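Workshop Tips: Comparing Grippers on Round Cookware
Compiled by Saturnino Marín. Last revised 2/7/19.

These notes apply to small two-finger grippers of the Dudska and Gratico type, driven by a Kazemi controller. Test piece: a round pan with a thick rim, gripped at one side and lifted clear of the surface.
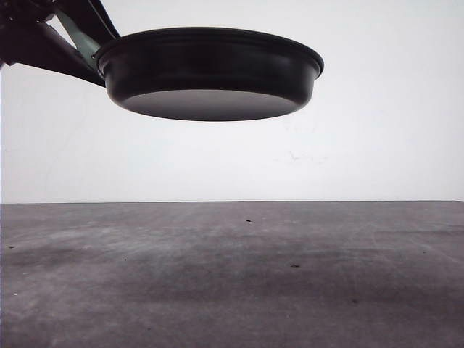
Pan held level over the gray top, gripped at the left.
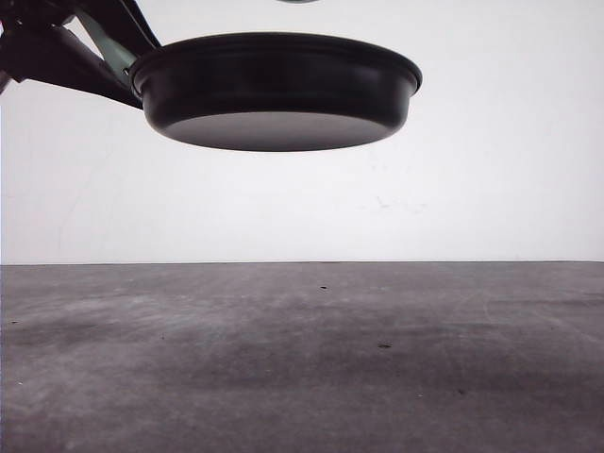 Tip 1. Grip at the rim
A rim gives the fingers an edge to work against. Close on it slowly, then lift. Side walls that curve in toward the base are a poor target, and both grippers slid down them at the lower force settings.

Tip 2. Weigh the piece first
Our test pan is 330 grams. A side grip puts the whole load out past the fingertips, so the wrist sees more torque than the weight suggests. Check the arm's moment rating as well as its payload.

Tip 3. Change one setting at a time
Start at force step 11 and go up by one until the pan stops tilting. The Gratico needed step 14. The Dudska held at 11 but marked a softer pan we tried in August. Write the step on the log sheet next to the pad type.

Tip 4. Wipe the pads
Cooking oil on a pad ruins a comparison. Use dish soap and water, dry with a lint-free cloth, and repeat between grippers.

Tip 5. Set the camera low
From slightly below the pan, the underside shows and tilt is easy to read. Lock the mount before the first run and leave it alone until both grippers are done.

Replacement pads: Castton part 3777, sold in pairs. Trim to length with a sharp knife.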